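Back on the hand-held gripper this week, so a thread for anyone who has been following the build. Most of it is about fingers, springs and one bad bearing.

For new people: it's a grip you hold like a power drill, with two fingers on the front and a camera looking out over them. You squeeze the trigger, the fingers close. I do the task by hand, the recording goes on the computer, and later a small arm on my bench is supposed to learn from it. The arm is called Trolby. It doesn't do much yet.

I build in the back half of a shared workshop. My bench is the one by the compressor, so if you hear a thump in any of my videos, that's the compressor.

Version two of the gripper had fingers printed in one piece with the sliders. Every time a finger broke I had to reprint the slider too, which took most of an evening. In version three the fingers bolt on with two screws each. I should have done that at the start.

The fingers are plain white blocks. I tried ribbed ones and curved ones. The ribbed ones held cans well and dropped anything with a paper label. The curved ones held round things and nothing else. Flat blocks are okay at everything so far.

I get asked why they're white. White is the spool I had.

Trigger next. It pulls a cord, the cord pulls both sliders toward the middle, and a spring opens them again. The first spring was too stiff. By the end of an evening my index finger was sore enough that I was using two fingers on the trigger, and that made the whole tool tilt left.

Gudrun Kramer gave me a bag of mixed springs out of a drawer of old printer parts. The third one I tried was about right. I don't know what it came out of, so please don't ask for a part number. Long and soft is the best I can tell you.

The bearing. Right slider had a click in it, only when closing, only in the last bit of travel. I took it apart four times. Cleaned the rod, swapped the cord, filed the slot. Then I rolled the bearing between my fingers and felt it straight away. New bearing, no click. That was two evenings.

If you're building one, check the bearings before they go in. It takes a minute.

Camera mount. It sits above and behind the fingers and looks forward, so both fingers stay in view from below. I had it lower at first, and a tall object in the grip covered up everything behind it. Raised it with a printed wedge. Now you get the fingers, the object and plenty of the room.

The lens is very wide. Table edges come out bent and shelves turn into arches. I straighten it in software for measuring and leave it alone for training. Hauke Strobel thinks I should straighten it for both. We've had this argument since September and I'm not going to run both versions until the rest works.

The recording software is called Quaye. I wrote it, which is why it crashes. It saves one clip per squeeze-and-release, with the finger opening stored alongside. At the moment it also saves a clip if you bump the trigger while putting the tool down, so I get a lot of very short clips of nothing.

Count so far: 633 clips. After throwing out the bumps and the ones where I forgot what I was doing halfway, 389 are usable. I wanted 500 usable before starting a training run.

A lot of the rejects are my own fault for going too fast. By hand you can snatch a can and have it across the room in no time. Trolby's motors can't move like that, so a clip at that speed is no good to me. I've started counting under my breath on the way in and again on the way out.

The other common reject is fingers closing too early and knocking the object over. Easy to fix by practicing. I got noticeably better after the first hundred or so, and I'm thinking of redoing the early ones.

Someone asked about objects. Groceries, mainly. Cans, bottles, little boxes, vegetables. They're cheap, they come in a lot of sizes, and I can eat the vegetables. Clear glass and clear plastic are the hard ones. The software that finds the edges of things keeps losing them against a pale wall.

Cans are the easy ones. Straight sides, stiff, good colors. If a gripper can't hold a can there's no point going further, so every change I make gets tested on a can first.

I don't clear the surroundings any more. With the early clips I used one object on a blank bench, and the first small training run fell apart as soon as there was a second object nearby. So now there are shelves and bottles and plates behind whatever I'm picking up. Harder to learn from, but it's closer to what a kitchen looks like.

Cost, since it comes up every time: the printed parts are cheap, the rods and bearings are cheap, the camera is most of it. I bought mine used. The trigger body is off a Prorkura caulking gun somebody was throwing out. It's ugly and it fits the hand better than anything I drew myself.

What's still wrong with version three: the cord stretches. After a long session the fingers stop short of fully closed and I have to take up the slack with a little screw at the back. Fishing braid is next on the list. If that stretches too I'll go to steel cable, which I'd like to avoid – it frays and it finds your thumb.

Also wrong: weight. The camera up front makes it nose-heavy, and after half an hour my wrist knows about it. I may move the battery to the butt of the grip. Hauke says put the battery in a pocket and run a wire. I've tripped over enough wires.

Files: the fingers and sliders go up when I've redrawn the slot, because the one in the current drawing is the size from before I filed it. The wedge is fine as it is and I'll post that tonight. Folder name is Fornberg, same as the last set.

Left to do before the training run: braid, slack screw with a proper knob on it, a minimum clip length in Quaye so the bumps go away by themselves, and the rest of the clips. Cans first again, with the new spring and the new bearing in.
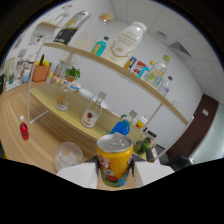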